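Can a league suspend a player for something that happened away from the field?

Posted in Local Leagues and Rules, Jul 22, 2024

Wanpen Sitthichai
My son plays in the adult soccer league at Gavcombe. Last month he got into an argument in a parking lot with a man who has nothing to do with the league. The police came, talked to both of them and left. No charges. Two weeks later he got an email saying he is suspended for 8 matches for "conduct harmful to the league." The email says nothing about a hearing. He was told by phone that he could appeal in writing, but the person on the phone did not know the deadline.

The season is only 14 matches, so this is most of it. He also paid the full fee up front. I want to know whether they can do this when it wasn't at a game, and whether he should get any of the fee back.
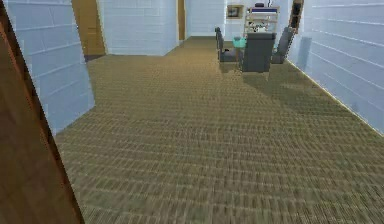

I have read the player agreement he signed in the spring. There is a paragraph on conduct, but it only talks about referees, opponents and spectators. There is a second document called the league handbook, which the agreement mentions once. He says he never got a copy.

Navarrete
The second document is what matters. Most amateur leagues put very little in the agreement and then say you accept the handbook by signing. If the handbook has a line about conduct "at any time" or "on or off the field," they will rely on that. Ask for the version that was in force on the day he signed. They get changed mid-season more often than you would think.

On the hearing, look for the section on discipline. Ours says a player has to be told in writing what he is accused of and gets four days to respond before anything longer than a two-match ban. If Gavcombe has a similar rule and skipped it, that is his best argument, better than arguing about the parking lot.

I would send the appeal now and not wait for someone to find the deadline. It can be short:

Say which decision is being appealed and the date of the email.
Say that no charges were brought.
Ask for the rule the suspension is based on, by number.
Ask for a hearing, and for the ban to be put on hold until then.

Keep a copy. If he goes in person, get a name and have them sign for it.

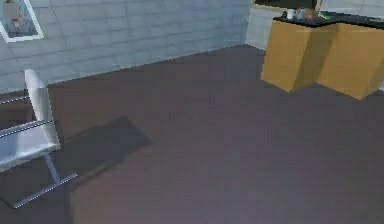 Nomden
I disagree with putting the parking lot second. Our league threw out a ban last year purely on the grounds that the other person wasn't a player or an official. The process had been followed to the letter. Put both points in and let them choose.

On the money, forget it. Fees are almost always nonrefundable once the season starts. I got 60 dollars back once, but that was for a torn ligament.

Witau
they can do what they want its a private league. find another team

Wanpen Sitthichai
Thank you. He has asked for the handbook and we will send the letter tonight with both points in it.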